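OK so I'm finally doing the wallpaper thread. I have been threatening you all with it since September and my mentions have been very patient. Settle in, it's long, I have opinions and a sore shoulder.

**1/** Background for new people: I moved into a small apartment in Kernden with a landlord who is fine with "anything that comes off." Those were her exact words, said on the stairs, while carrying a lamp. I have built my entire personality on that sentence ever since.

**2/** So this is a thread about peel-and-stick. Wallpaper, contact paper, vinyl tablecloths, all the printed stuff that pretends to be some other stuff. I love it. I grew up in a house where the kitchen shelves were lined with printed lemons and I still think a shelf without lemons looks a bit naked.

**3/** My first attempt was the hallway and it was a disaster, let's get that out of the way. I bought the cheapest roll I could find, a gray marble, and I put it up at eleven at night with a podcast on. By morning one long strip had let go at the top and was lying on the floor like somebody who'd fainted.

**4/** What went wrong: I didn't wash the wall. That's it. That's the whole mystery. Hallway walls are greasy! People lean on them with their hands and their coats and their hair! Warm water, a little dish soap, rinse it, then go away and let it dry overnight. I know you don't want to wait overnight. I didn't either, see above re: fainting.

**5/** Someone's going to ask about paint so I'll say it now. Fresh paint is bad news. My neighbor across the landing papered over a bedroom wall she'd painted the week before and when she changed her mind, the paint came off with the paper in big rubbery sheets. The can she had said to wait a month. I'd wait longer, personally, but I'm a nervous person.

**6/** Measuring! I hate measuring. My method is that I measure the height in three places, write down the tallest, add a hand's width, and cut to that. Old buildings aren't square. My living room is taller at the window end and I'd lived in it for a year before a roll of paper told me so.

**7/** Also do NOT start in a corner and trust the corner. Corners lie. Hang a string with something heavy on it (I use a padlock), make a few pencil marks, and line your first strip up with those. If the first strip is straight, all the others get to be lazy. If it's crooked you'll be chasing that crookedness all the way to the door.

**8/** The pattern question. I get asked this more than anything else. People want to know if they should go for brick or tile or wood or flowers, and my answer is that the fake hard stuff is much tougher to line up than the flowers. A rose can be a tiny bit off and it's still a rose. A row of bricks that's a tiny bit off is a row of bricks having a stroke.

**9/** But oh, when brick goes right! I'm a sucker for it in colors brick doesn't come in. Blue brick especially. It's a bit toy-like and a bit seaside and it makes small spaces feel like a stage set. I've got it inside the closet where I keep my coats and I open that door for guests who did not ask. 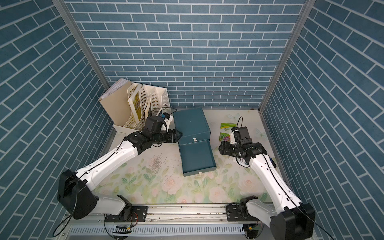 **10/** Now, mixing patterns. My aunt's rule was one loud thing per room and I've spent my adult life disobeying her. I think you can have two loud things if they've got different jobs. Straight lines on the walls, something curvy on the table. Pink roses and blue walls is basically a teacup, and who's ever been mad at a teacup?

**11/** Where it falls apart for me is two florals of the same size. I tried it in the kitchen, big peonies behind the stove and big poppies on the table, and I couldn't find my keys for a week. Everything was the same amount of busy. I swapped the table for a plain check and suddenly I could see my own toast again.

**12/** OK, corners. You asked for corners. Inside corners first: don't wrap a whole wide strip around. It'll look gorgeous for a few days and then it'll pull away and you get that hollow tube of air behind it that goes *pock* when you press it. Cut the strip so it only goes a finger's width past the corner, stick that down hard, then start the next piece right in the corner on top of it.

**13/** Or cover the corner with a strip of trim and be done! There's a school of thought that says this is cheating. I belong to no school. A narrow metal or wood strip covers a ragged edge beautifully, and when I say ragged I mean I once cut a seam with kitchen scissors because I couldn't be bothered to get up and find the knife.

**14/** On knives: snap-off blade, snap it way more than you think. I used to do an entire room on one edge and wonder why the paper was tearing into little crumbs at the baseboard. New edge every couple of strips. Put the old bits in a jar with a lid and write BLADES on the jar so future you isn't surprised.

**15/** Price talk, because it's always vague and that bugs me. I paid 129 for everything in the living room, which was five rolls, a smoothing tool, blades and a bag of pastries. The pastries were structural. The fancy roll I wanted first, from a line called Wastari, would have been 70 for just one, and it's lovely, and I still visit it online.

**16/** The shop I go to is Paredes, down past the bus depot. The remnants bin is at the back, under the curtain rods. You have to dig. I've found half rolls of great stuff in there, always just a bit short of a wall, and this is how I became a person who papers the insides of drawers.

**17/** Drawers! Backs of bookcases! The inside of a cabinet door! If you're scared of a wall, please start there. It's small, it's flat, no one sees it but you, and when you've done a bookcase back you've learned the whole skill. Mine's a dark green fern thing and it makes my terrible paperbacks look like a collection.

**18/** Bubbles. Everyone panics about bubbles. Small ones mostly settle down by themselves in a day or two, I promise. For a big one, peel back to it and go again, smoothing from the middle out to the sides. If it's in the middle of a finished wall and you can't face peeling, a pin and a thumb. I have pinned many a bubble during a phone call.

**19/** A word for the table people. The vinyl florals are sold by length and they come folded, and those fold lines will haunt you. Hair dryer on low, from the back, keep it moving. Then lay it flat and leave books on it. Don't iron it. I don't want to discuss how I know not to iron it.

**20/** Stains on a printed table: wipe it the same day. Turmeric and ballpoint pen are the two that have beaten me. A busy print forgives a lot, which is the real reason every grandmother on earth had roses on the table. Crumbs vanish into a rose. On a plain white cloth you can see one single lentil from the next room.

**21/** Asanka Khan asked in my replies whether it comes off cleanly, and I did test this, on the sad gray marble from tweet three. Go slow, start at a top corner, pull down and back on itself, not straight out at you. Warm it with the dryer if it fights. I had a few sticky patches left over and dish soap took care of those. Landlord came by, landlord saw nothing, landlord talked to me about her lamp.

**22/** How long does it last? My closet's been up the longest and it's perfect, but it's dark in there and no one's cooking. The kitchen one behind the stove started lifting at the bottom edge after one winter. Steam is the enemy. I'd still do it again, I'd just run a thin line of clear caulk along the bottom. (Caulk peels off too! I checked! Stair rules!)

**23/** Things I'd skip: anything described as "3D" that's really foam. I bought one square of it to try. It dents if you look at it. My cat Skoster put both front paws on it, stretched, and that was the end of the foam era in this household.

**24/** The bathroom, since three of you asked in a row: I haven't dared. There's no window in mine and the mirror drips. If any of you have papered a bathroom with no window and it stayed up, please reply with details and be truthful, I'm very ready to be talked into the one with the herons.

**25/** Oh, and keep the offcuts. Roll them up, put a rubber band around them, write which room. I patched a chair scrape in the living room last week with an offcut the size of a postcard, matched the lines up, and I can't find it now unless the light's right on it.

**26/** I've been told this account passed 3000 of you in October 2022, which is a lot of people to be hearing about my drawers. Hello! I'm doing the stair risers next. I've got the paper already, it's lemons, and yes I've washed them and yes I'm letting them dry overnight.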